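Renata Insaurralde
Notes on the two-arm planner, March. Thread, numbered so replies can find their place.
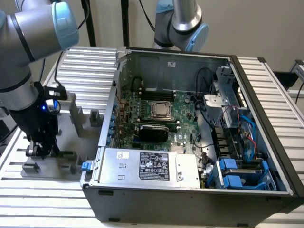
1/
Cell 5. Two arms, one desktop tower on its side, panel off. The job is memory and drive removal. Everything below is about the planning stack, which we call Trunlow. The grippers are stock and I have nothing to say about them.

2/
Old behaviour: each arm planned alone against a static collision map, with the other arm frozen at its last reported pose. Fine while the arms took turns. Once both moved, the map was stale before the trajectory was finished.

3/
First fix was a lock on the space over the chassis. One arm in, the other waits outside. Safe and slow. The second arm spent most of a cycle parked.

4/
Current version plans both arms as one system for the approach, then splits them. The joint plan ends at two pre-grasp poses that are checked against each other. After that each arm runs its own short Cartesian descent inside a reserved column.

5/
The columns are plain vertical prisms. Jinlong Yuan tried swept volumes from the real link meshes. Tighter, but the check took longer than the motion it was checking. Prisms stayed.

6/
Planner budget is 700 ms per joint query. On timeout we drop back to the lock from post 3 and log it. No retry with a different seed. Retries made cycle time impossible to predict and hid bad goals.

7/
Test set: 3,907 recorded goal pairs, replayed offline on every merge. A merge fails if any pair that used to solve no longer does. Mean planning time is reported but does not block.

8/
Perception. Cables are the trouble. A thin black cable over a dark slot gives patchy depth, and the octree either loses it or grows a lump where it used to be. We now segment cables in colour and inflate them into the map as soft obstacles with a cost.

9/
Soft means the arm may pass close at reduced speed. Treating them as hard obstacles left no valid descent to the memory slots in a lot of cases. The cost weight is hand-tuned. I would like it not to be.

10/
Frames. The chassis pose is fitted once per job from the case edges, then refined on the board before each grasp. Skipping the second fit saves time and puts the fingers on the wrong side of a latch.

11/
Control runs at 1,000 Hz with force limits set per skill, stored next to the skill and not in the global config. Two people editing one global file was how we got a latch press with a drive-pull force limit.

12/
Tooling: Skaltar is the replay viewer. It now draws both reserved columns and the planner's reason for any fallback. Before that we read timestamps out of two logs side by side.

13/
Open items. Column release is still on a timer and should be on measured pose. The cable segmenter has no confidence output. Gromby, the task sequencer, can't reorder steps when one arm falls back to the lock, so the other one queues behind it.

14/
Jinlong has the column release branch. I'm on the sequencer. Replay results for both will go under this post.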